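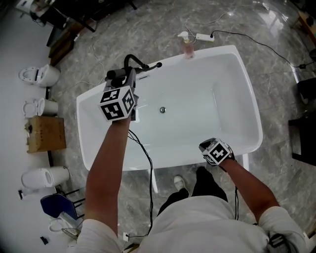 3.2 Retention and the physical work of care staff

Staff turnover in senior housing is often explained by pay and by the behavior of managers. In our study we wanted to look also at the daily tasks, and especially at bathing, which many care workers named as the hardest part of the shift. The Esavcombe residence keeps a training room where new employees learn this task before they meet a resident. A freestanding tub such as the one in Figure 2, with the faucet on its far rim, asks the worker to lean over the whole width of the basin, and in the interviews this movement was mentioned more often than the lifting itself.

Figure 2. Freestanding bathtub on a tiled floor.

We collected 118 interviews in the residences operated by Brouwer and Dister. The interviews were made during work time, and the employer did not receive the names. In April the same persons were asked again if they still had their position. Those who had left were asked for the main reason in their own words, and two coders sorted the answers into six groups.

The largest group did not speak about money. They wrote that the supervisor had never been present at a morning bathing round and therefore planned too little time for it. Visser (2018) found a similar complaint among kitchen employees, but in his data it was weaker. It is possible that a kitchen team can share the late work more easily, while a care worker is mostly alone with one resident.

We must be careful with the Birnent site, where a new director started between the two rounds. Its answers are reported separately in Section 4.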